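# Plirkar work table, light wood top

Rating: 4 out of 5. Price paid: 300, delivery to Clerville included.
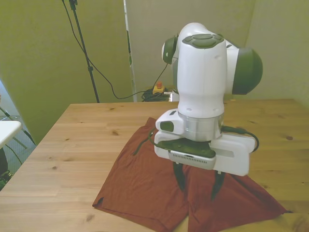
*Rust-red cloth on the Plirkar top, wrinkles still in.*

I bought the table for folding and mending. It has been in daily use since February, mostly for shorts, T-shirts and dish towels.

**Surface.** Smooth enough that a hem slides when pulled from one end, with enough grip that a folded stack stays put. Thin cotton did not snag. The light finish makes dark lint easy to find. Pale thread is harder to see, and I now run a hand over the top before starting on anything dark.

**Stability.** No sway under normal folding pressure. Leaning on one corner produced a slight creak until I retightened the leg bolts. The printed instructions from Lukáč ask for this after 14 days and should say so on the first page, not the last.

**Care.** Dry cloth daily, damp cloth on Sunday. A steam iron set down on a towel left a faint dull patch that has not come out. Use a proper pad.

**Compared with the Dendholm.** Adel Shawky lent me hers for a week. It is heavier and its edge is rounder, but the top is slicker and folded shorts drifted whenever I reached across them.

One point off for the iron mark and the bolts.

Yaroslav Pasichnyk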